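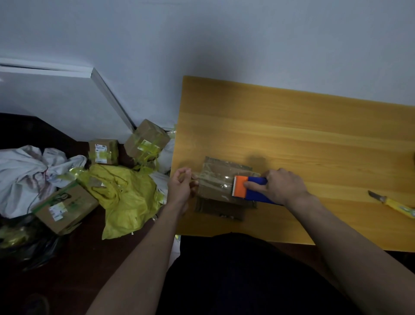 Figure 3. Taping a flat cardboard package at the table; parcels and bags are on the floor to the left.

3.2 Reuse of packaging

Sellers in the Hutley sample packed at home, mostly on one small table, and kept old cartons within reach. Of the 400 parcels logged in February, roughly 60 went out in cardboard that had been used before. 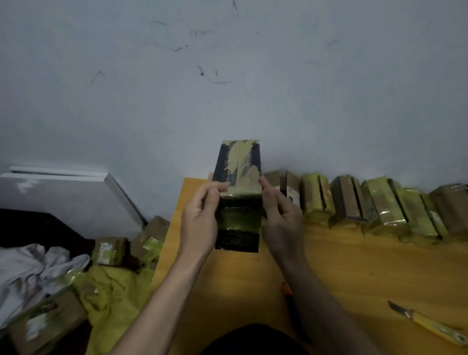 Surface damage was the main reason sellers gave for covering a package again. Tape pulled from printed board often takes the top layer with it, leaving ragged beige patches over a dark navy face, and a new label may not hold well there. We scored such surfaces on a 7-point scale — Gidey and Nechyporuk scored separately, then compared.
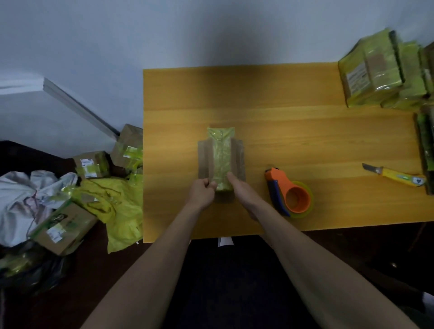
Figure 4. Green plastic-wrapped package on flattened cardboard with the side flaps folded up.

Wrapping in flattened board used more tape per parcel than boxing did.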